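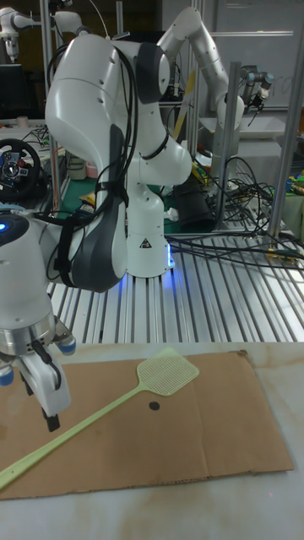 Comparing Two Fingertip Sets on Thin, Flat Objects

Thin objects lying flat are a quick way to separate one parallel gripper setup from another. The procedure below compares the stock Edis fingertips with the softer Okabe pads on the same arm. A fly swatter works well as the test object: the handle is narrow and stiff, the head is wide and flexible, and it costs almost nothing to replace.

Before you start

Put a flat sheet of cardboard on the tabletop within easy reach of the arm. It gives the fingertips a little compliance if the approach height is set too low. Mark one black dot near the middle. The dot is the reference for placing the object and for checking the tool center point.

Run the arm cables along the outside of the links and strap them down. Leave a loop at the elbow. A cable that pulls tight at full wrist rotation will shift the results for one finger set and not the other.

Step 1. Set the tool center point

Load the gripper profile in the Tredico controller and enter the finger length for the set you are testing. Jog down until the closed tips are centered over the dot. Save the pose. Repeat this each time the fingers are changed, even if the two sets have the same nominal length.

Step 2. Place the object

Lay the swatter diagonally across the cardboard with the head next to the dot and the handle running toward the gripper side. Trace the outline lightly in pencil so that you can return it to the same place.

Step 3. Set the approach

Point the fingers straight down and open them slightly wider than the handle. Stop 4 mm above the cardboard, then descend at the slow speed setting. Do not rely on the force limit to find the surface.

Step 4. Run the grasps

Run 4 grasps on the handle and 4 on the rim of the head. For each one, close, lift, hold for 2 seconds, and set down. Log these fields:

finger set
grasp location
gripper width at close
slip during hold (yes/no)
object rotation after release

A run where the tips touch the cardboard before closing is logged as a contact fault and repeated.

Step 5. Swap and repeat

Change the fingers, redo Step 1, and run the same sequence. Keep closing force and speed unchanged.

Reading the log

Wiltedetti log viewer users can filter on event code 2819, which we assign to slip in our own script. If slip shows up only on the rim, check the finger angle before raising the force. If it shows up on the handle too, inspect the pads for wear and clean them with alcohol.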